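The small repair trade comes back to Grelden

Ten years ago there was no one left in Grelden who would mend a chair. The last workshop on Duda Street shut its doors one November, and people with a wobbly leg or a split seat either lived with it or took it to the tip. Today the town has four repair businesses, and all of them have a waiting list.

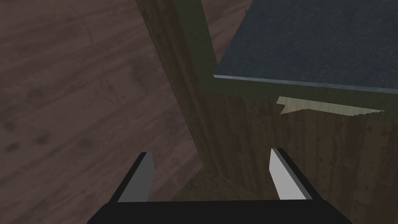 The largest is Husance, which took over a former bakery and fixed 1432 pieces of furniture last year. Most of the jobs are dull ones: loose joints, stuck drawers, missing screws. A simple glue job costs £16 and takes a few days, mainly because the glue has to set properly.

Cost is part of the reason for the change. A new dining table of decent quality can easily reach £2000, and cheaper ones often can't be taken apart and put back together. Delik, two doors down, now turns away anything held together with staples. Its owners say they would like to help, but the work ends up costing more than the piece is worth. 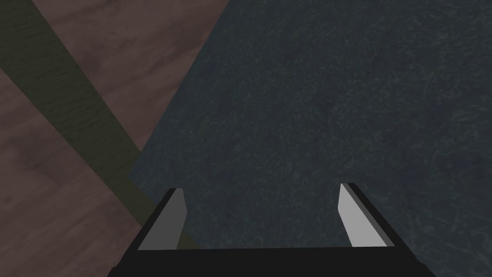

A robotic gripper with its two fingers apart.

Hinges and handles are a trade of their own. Old sizes are hard to match, and the shops swap spare parts with each other - a drawer full of odd brass hinges is worth a good deal here. 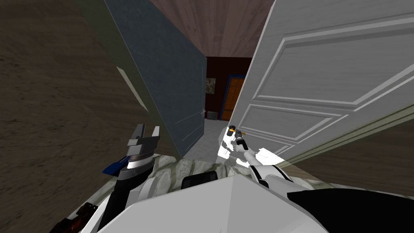 Finding staff is harder. It takes years to learn to read a joint by hand, and the local college dropped its furniture course long ago. Husance plans to train two school leavers from the autumn, one day a week at first.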